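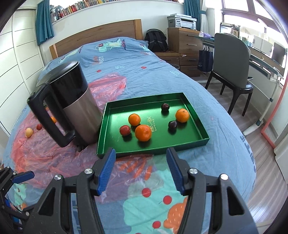 Good practice for hand-held grippers in private homes is the subject of this gallery page, and I write it for people who will record at Ronder from this summer. Our rules were first written for a laboratory table, where everything has a marked place and the light comes from one side. A home asks for other habits. Fruit on a green tray is an easy task on a lab table, but on a bed the tray stands on a soft duvet, a plastic sheet makes folds beside it, and a kettle takes space on the left. The blue finger pads are open toward the near edge of the tray, and from such a position the person has to decide: the tray itself, or one of the oranges or plums in it?

Fruit tray on a bed, gripper open, kettle at the left side.
Rules that apply: 2, 3, 5 and 6.

The rules below are from the Jemus sheet, which is our common text for all homes. Dagný Ketilsson wrote the first version and I have edited it two times. Where the sheet is too short I have added my own comment.

Rule 1. Ask before you enter a room
Permission is given for each room, and it is given by the person who lives in it. A signature for the kitchen does not open the bedroom. If the person changes their mind in the middle of the work, stop and put the gripper down.

Rule 2. Look at the whole view first
The lens is wide. You look at the fruit, but the recording also takes the bookshelf over the headboard, the printer on the chest of drawers, the window and the backpack. Turn slowly one time with the tool in your hand, before recording, and look at the preview. Letters, prescriptions, family photos and computer screens with text must be covered or turned away. Book spines may stay if the resident agrees.

Rule 3. Say what the task is
One recording has one task, written before the start in plain words: "Move the plum to the left of the tray." We do not accept "tidy up" or "play with fruit". Many new people find this rule too strict. I also did, but then I had to sort files where no one could tell what the hand was trying to do.

Rule 4. 60 seconds is the limit
When the task is not finished in 60 seconds, end the recording and mark it as not finished. Do not go faster to save it. A calm failure is useful to us – a hurried success is often not.

Rule 5. Appliances
A kettle may be part of a recording only if it is empty, cold and without its cord. Check this yourself, also when the resident tells you it is so. The same rule is for irons, toasters and hair dryers. Knives and scissors are not used in homes at all, only in the Bach room, where a second person is present.

Rule 6. Soft surfaces
Beds and sofas are allowed. Press with your free hand at the place where you want to put an object, and see if it stands. Glass is not placed on a soft surface. Plastic sheets are permitted under food, and they may have folds. Please do not make them smooth between two recordings of the same task, as the two will then be difficult to compare.

Rule 7. Food
Fruit which the fingers have touched goes back to the resident only if the pads were cleaned before the start. In other cases we replace it. Wipe both pads with the Porley cloths from the box, and let them dry in the air. Kitchen paper leaves small pieces in the texture of the pad.

Rule 8. Leave the home as it was
Make a note of where things were before you move them. Duvet, chair, curtains, everything goes back. If something was damaged, even a little, it is written in the log the same day and Vibeke Dalsgaard gets a call. Her number is inside the lid of the tool box.

About rejected recordings

In June we received 1,405 recordings from homes, and 1,308 were accepted. I read the comments for the 97 others myself. The most common comment was about rule 3, the missing or unclear task. After this came rule 2, almost always a screen that was left on. The gripper itself was seldom the problem, although in a few cases the screws at the jaws had become loose and the fingers did not meet correctly. Please check the screws after every 100 recordings – the key is in the box, under the cloths.

A rejected recording is not held against anyone. It is deleted when the resident asks for it, and otherwise kept apart from the accepted ones until the end of the season.

Questions I often get

Can a child's room be used? No, also not with permission from the parents.

May the resident hold the gripper? Yes, after the short lesson, and then their name is not stored together with the recording.

Is it necessary to close the curtains? No. Daylight is welcome. Only do not open or close them during a task.

What if somebody walks in? Stop the recording, speak with them, and begin again when they have left or have agreed to stay out of view.

Changes

Rule 6 has a new sentence about glass. Rule 7 was before a part of rule 5. The printed sheets in the tool boxes still show the old order, so please use the text on this page until new sheets arrive. Corrections to my English are also welcome, send them to Dagný together with your log.

Last changed July 27, 2022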